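Last revised August 27, 2019

## Protitow tabletop arm: frequently asked questions

**What does the Protitow service include?**

Stistthorpe supplies one arm with a two-finger gripper, the control software and a day of set-up at the customer's premises. The hire period is 36 weeks. Customers provide their own table and mains supply.

**Which objects can the arm handle?**

The arm is intended for light household items such as bottles, bowls, kitchen tools and soft toys. The standard item list, maintained by Plernier, contains 557 entries and is reviewed each April.

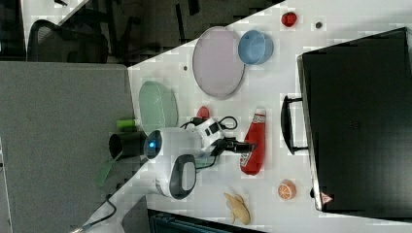 Items that are not on the list may be used at the customer's discretion. Glass, sharp blades and open containers of liquid are excluded from the service agreement.

**Do objects have to be placed in fixed positions?**

No. Items may be laid out in any order and may rest upright or on their side, provided they are within 80 cm of the base.

**What is the cost?**

The hire charge is £3384, payable before delivery. Schools and colleges should contact the Wan office for the education rate.

**Who carries out repairs?**

All repairs are carried out by Stistthorpe. Customers must not open the housing or replace any cable. Faults should be reported in writing, quoting the number on the hire agreement.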